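Dull patch in a glossy ceramic vanity basin: limescale or worn glaze?

Posted in Bathrooms and Laundry
Dec 6, 2018
2458 views

menham_unit15
The one-piece ceramic top on our bathroom vanity has a greyish area on one side of the bowl. It doesn't shift with dish soap. There are also tiny dark specks that come back within a day or two of wiping. The top was installed in February and we are on bore water. Is the patch scale or is the glaze gone? I don't want to use anything abrasive until I know.

Brukolow
103 posts
Test it before you treat it. Dry the basin fully with a cotton cloth and leave it for an hour. A grey area that disappears when dry was only a film of water. If it stays, run a fingernail across the boundary. Scale has a slight edge and feels rough; worn glaze feels even but looks flat under a light.

For scale, lay paper towel soaked in white vinegar over the patch for 15 minutes, rinse well, then repeat if the edge is still there. Keep the vinegar off the chrome on the tap and the drain plug. Never mix it with bleach. Powder cleansers and the green side of a sponge will dull the glaze permanently.

Mine is the same style of top, with the overflow hole under the tap and wide ledges either side. I dry it with an old navy cloth after cleaning, bowl first, then the ledges and the back deck.

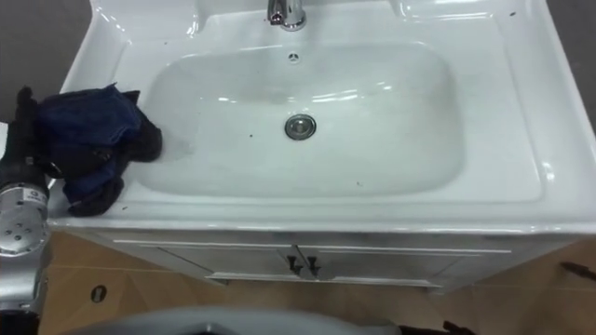 Chrome plug, overflow ring and the dark cloth on the left rim.

The specks are a separate matter. Wipe one up with a damp white tissue. Grit moves and can be felt between the fingers. If it smears, suspect mould or rubber from a perishing washer. A speck that won't move at all may be a pinhole in the glaze, and vinegar will do nothing for that.

Cindach
just use toothpaste, worked on ours

Brukolow
Toothpaste is a mild abrasive. I would leave it until the fingernail test is done.

menham_unit15
Edge is definitely rough, so scale. Two rounds of vinegar took most of it off. Specks smeared on the tissue. Will pull the tap washer next.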